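Chapter 7
Keeping a Small Arm Honest: Setup, Cables and the Weekly Check

Before you start: screwdriver set, zip ties, masking tape, a marker, the bench log. Read 7.1 all the way through before you power anything. Yes, all of it.

By the end of this chapter you should be able to
find the home position of a servo arm and prove it's repeatable
route a wrist cable so it survives a full work day
fill out a Dretbridge card without leaving boxes blank
decide when a gripper needs a shim and when it needs replacing

7.0 Why a whole chapter on this

Chapter 6 got the arm moving. Moving is the easy part. What goes wrong in a small cell is mostly dull stuff — a screw backs out, a plug creeps half a millimeter, somebody bumps the base with a knee and says nothing. The arm still runs. It just places every part a little to the left, and you spend Thursday hunting a software bug that isn't there.

The arm in this chapter is the one we call Fenus. Small bench type, servo joints, two-finger gripper. Its test job is pick and place with blocks and a flat board. Cheap parts, so if you crush one, fine. Write it down and get another.

Vichien Onsri kept the first log on Fenus and most of the numbers here come from it. The log covers 3,000 cycles. Faults logged: 279. Only a handful were electronics. The rest were mechanical, or cable, or a person. Keep that in mind when you get the urge to reflash the controller.

7.1 Where to look first

Start at the gripper and work back toward the base. Always that direction. The fault shows up at the tool, the cause is usually farther down, and if you start at the base you'll talk yourself into the first loose thing you find.

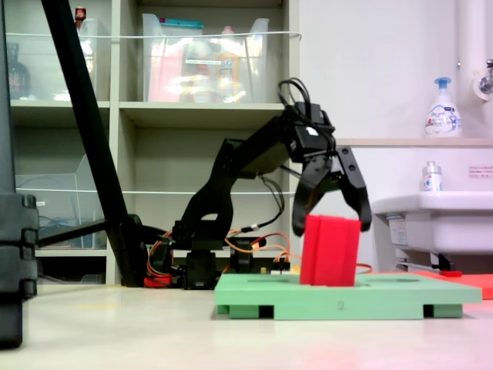
Black cables at the wrist, green board within reach.

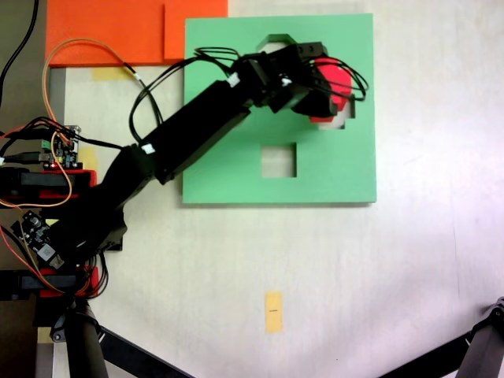 Cable slack is the setting people get wrong most often, and it can't be judged with the arm parked. You set it at full reach. Drive the arm out to the farthest spot in the job, stop, and look at the cables near the gripper. A loop that arcs above the wrist or the upper link has some give left in it. A cable pulled flat along the link has none, and the next move will take it out of the plug. Too much slack is it's own problem: a low loop catches on a finger, or drops onto the part. Check the reach at both ends of the job, left and right, then tie it. Not before.

Next, the finger opening. Open jaws should clear the part on both sides as the tool comes down. If one finger touches first the block tips, and you'll blame the program. Lower it slow, by hand jog, eyes level with the part. Ten tries. Touches on the same side each time? Wrist offset. Touches on a different side each time? Play in the joint — go to 7.4.

Then the base. Push on it with two fingers, four directions. Any give at all, stop and tighten. A loose base makes every other mesurement worthless.

Wiring last. Loose wires around the base are normal on a teaching cell and you'll never get them all pretty. What matters: nothing under tension, nothing under a bracket, nothing a moving link can pinch. Power off before you reseat a plug. Power OFF.

7.2 The Dretbridge card

One card per cell per week. It came out of the Sturov training shop and was longer then; Wattimena cut it to one side of paper and people started filling it out. Boxes are:

Home position, three repeats
Cable slack at full reach
Finger clearance, left and right
Base movement
Cycle count at check
Initials

Write the cycle count even if nothing was wrong. On Fenus the wrist plug first worked loose at 544 cycles and the second time at 900, and we only know that because somebody bothered on the boring weeks too.

Home position gets the most blank boxes. No excuse, it's a two minute job. Tape mark on the surface, send the arm home, see where the finger tip lands. Again. Again. If the three don't agree, don't average them. Find out why, section 7.3.

Warm-up: pull last week's card for your cell. Redo only the finger clearance. Compare with what's written, and bring both cards to the bench when we start 7.3.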